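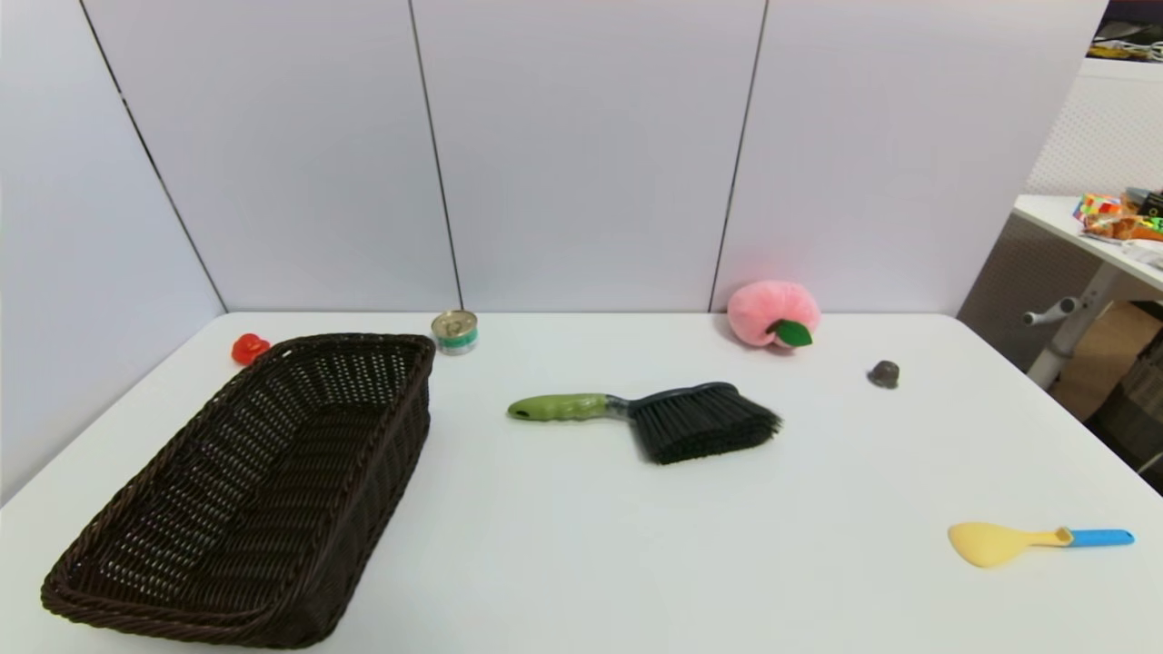

Nov 4, 2018

In June I wrote that our small workshop in Hillton would buy its second robot arm before winter. The budget is still not closed, and I want to put down how I am planning it, mostly for myself.

The arm is the easy part. Niltwood and Lamptey both sent a quotation, and the difference between them is small. What I had forgotten the first time was everything that comes after the arm: the table, the partition panels, the spare fingers, the shipping, and the hours of a person who sets all this up. On our first purchase these things came to 40 per cent of the total, and I had written 19 in my plan. It was not a pleasant month.

So this time I started from the tasks. We want to pick up household things, for example a cleaning brush by its handle. A handle like this is narrow and not straight, so I do not need a wide gripper, and I can cross out the most expensive option on the Lamptey list.
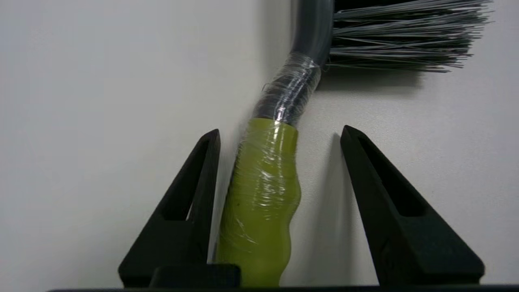
What I will order first

Fingers come first. The black ones with the long cutout are good enough for our work, and I will ask Allau for 6 pairs, with delivery in two parts. After this I will order a wrist camera, the small type. Lamptey wants 66 days for it, so it must be decided early.

I also keep a line for objects, and please do not laugh at it.

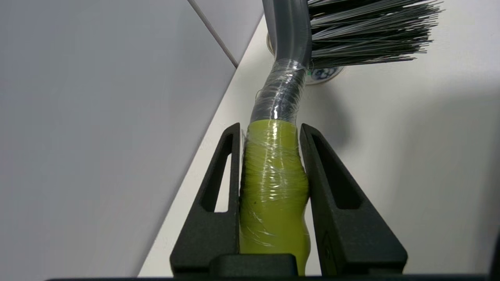

It is a small sum, but last time I paid it from my own pocket, a little every week, and I never asked for it back. Plastic film is in the same line, together with tape and cleaning cloths.

The service contract I have not decided. Niltwood includes one year, Lamptey sells it separately, and I am still waiting for their answer about the second year.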